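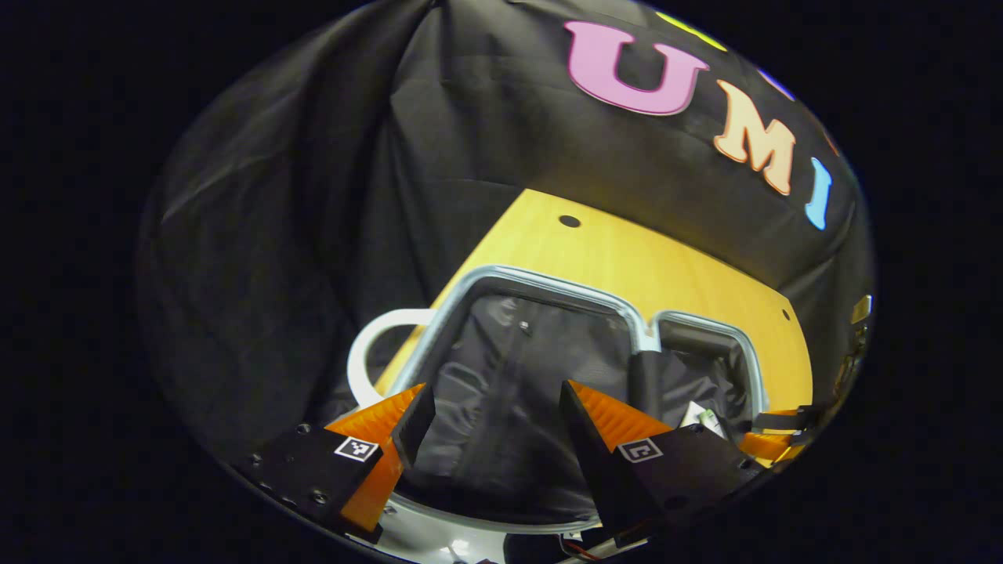 Vaven Two-Compartment Bins: Common Questions

Most questions we get about the Vaven are about liners, so we start there. The bin is sold without bags. You can buy ours or use any household trash bag that is wide enough to go around the opening. A black plastic bag works well in the white model, and with both compartments lined the bag sits down inside the walls and the silver rim stays in view. Wrinkles in the bag are normal and do not affect how much the bin holds.

Do both sides have to be lined?
No. Many customers line only the side they use for trash and leave the other one bare for cans and bottles.

Why are the compartments different sizes?
The larger one is meant for everyday trash. The smaller one is for whatever you throw out less of. If you need two equal sides, look at the Flokaro.

Can I keep it on a table or counter?
Yes. Wipe the surface first so grit does not get under the base. Do not set it next to a stove or heater.

How do I clean the rim?
Use a soft cloth with warm water and a little dish soap, then dry it. Do not use steel wool or scouring powder. They leave scratches that cannot be polished out.

The bag keeps slipping. What should I do?
The bag is probably too small or overfilled. Try the next size up and empty the bin before the contents reach the rim.

Which part numbers do I need?
Liners for the white Vaven are item 1254. The replacement rim is item 2638. Liners come in packs of 4 rolls.

How long does shipping take?
Orders usually arrive within seven days. Orders placed in August can take longer.

Can I return opened liners?
We take back unopened packs only. For a damaged bin, write to Italo Caputo in customer service and include your order number.

Page updated Jun 29, 2018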